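Can a robot wipe down your kitchen table yet? Sort of, says Prosley

I've been promised a robot that does chores since I was a kid, so when Prosley said it was opening its workshop for an afternoon in December, I drove over with my hopes up and my expectations pretty low.

The company is trying to teach machines the boring stuff - wiping tables, folding dish towels, putting the cups back where they go. Suleiman Ezeani runs the training side, and he was refreshingly blunt with me. "Towels are going well," he said. "Cups are fine. Wiping is the one that keeps me up at night."

I would have guessed the other way around! But wiping means pushing down just hard enough, covering the whole surface and knowing when to stop. People learn it by about age five. Prosley's software has been fed 3277 wiping runs so far, all of them done by people holding a gripper in one hand, and Suleiman wants more than 400 new ones before spring.

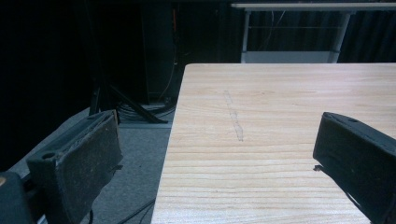
The knowing-when-to-stop part is where it gets messy. A dried-on splash of milk comes off if you keep at it, and a scratch never will, and the software still mixes the two up. Suleiman told me about one run where the arm scrubbed at the same spot for 20 minutes before somebody took pity on it and hit the button. (I've had roommates who went wrong in the other direction, so I'm not judging.)

I also asked about shops, where I figured the floors and shelves would be easier than my kitchen. He thinks so too. Trulleo, a small grocery chain, has signed up to try the system on its deli counters after closing, starting with a single store. Staff there will still do the slicers and anything with a blade in it.

As for homes, he wouldn't give me a year, and he wouldn't give me a price either. I asked twice. The Trulleo trial is set to run through the summer, and Prosley says it'll share the results when it's over.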